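Skulline hand gripper pair: four months of use and one bad linkage
Reviewed by Radoslava Vaněk
Wednesday, August 29, 2018

We bought two sets of the Skulline hand grippers in the spring for recording household tasks. Each set is a left and a right unit, held by the handle, with two jaws that close when you squeeze. The recordings are used to train the arms in our lab, which carry the same jaws. Price was $1,397 a set with the padded fingertips, the carry case and one spare pad per jaw. The case is not worth discussing.

I am writing this mainly because of a fault in the closing linkage. It cost us a large part of one job, and the manual does not cover it. The grippers are otherwise good and I will get to that.

The job was chopstick sorting in home kitchens. The operator takes chopsticks one at a time, using both grippers, and moves them between a plastic basket and the table. It sounds easy. A chopstick is thin, it tapers, and it gives the pads very little to hold, so any error in the jaws shows up fast. Larger items like cups and sponges had been going through the same units for weeks with no complaint from anyone.
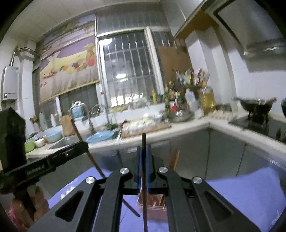 Is the fault in the pads or in the linkage?
The linkage. We swapped the pads first and the slip came back the same afternoon, and it only cleared after we took the inner pivot apart and fitted a new washer.

What happens is this. The washer under one inner pivot wears thin. The jaws still meet, but one comes in slightly ahead of the other and a little twisted. On a wide object you would never see it. On a chopstick, the stick rolls between the pads and turns in the grip when you lift. The operator feels this and squeezes harder, which loads the worn pivot more and makes it worse.

The second part of the problem is the position reading. The unit reports jaw opening from one side only and assumes the other side matches. With a worn pivot it does not match, so the file says the jaws are closed when there is still play. Viera Šimek found this when she replayed a batch on the lab arm. The arm closed to the recorded width, lifted, and dropped the stick. She ran it again with a new stick and got the same result. Then she went back through the whole job and flagged 201 recordings out of it, all from one unit.

There is a safety side too. On the lab arm, a chopstick that rolls in the jaws can leave them at speed, tapered end first. One went past the guard screen and hit the wall behind the bench. No one was hurt. We now run any thin, stiff object at reduced speed, and people stay behind the screen until the arm has stopped. I would suggest the same to anyone using recordings from these units. 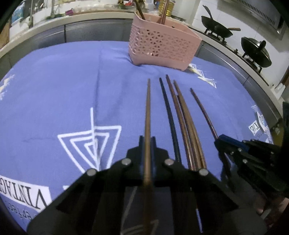

Once you know about the wear it is not hard to catch. Close the jaws on a chopstick held upright, then turn the handle slowly a quarter turn each way. If the stick turns with the jaws, the pivot is fine. If it lags or rolls, stop recording. We do this at the start of every session and again at the halfway point. It takes less than a minute.

Replacing the washer is a bench job. You need a small driver, a flat surface and some patience with the spring, which will leave the room if you let it. Skulline sells the washers in packs of 6. The first pack we got was the same soft material as the originals and lasted no better. We changed to a harder washer from Stonex, same outside size, and have had no repeat so far. That voids the warranty on the linkage according to the paperwork, so decide for yourself.

Support was slow. I wrote to them with two clips and the jaw readings. The first answer told me to clean the pads. The second, eleven days later, said the pivot wear was "within expected limits" but offered a replacement linkage for $99. I asked whether later units have a sensor on both sides and have not had an answer.

Now the good parts. The weight is low enough that an operator can work a long session with one in each hand. The pads hold well when the jaws are square, even on a smooth stick. The wide arms look clumsy, but they stay out of the way on an ordinary table once you learn to come in from above. The handle fits small and large hands. The finish has held up in kitchens with oil and steam, and it wipes clean.

Less good: the arms hide part of what is in front of them when you reach low, and new operators bump the two units together when handing a stick across. The printed marks for jaw width are too small to read while working.

We also tried the Barua unit for a week. It reads both jaws and does not have this fault, but it is heavier and the fingertips are too blunt for anything as thin as a chopstick. For boxes and jars I would pick it over the Skulline.

I would still buy the Skulline for light work, with harder washers fitted before the first session and the turn test done every time. I would not use its recordings on thin objects without replaying a few on a slow arm first. Viera is rechecking the older cup and sponge files now, and I will add her numbers here in September if they change any of this.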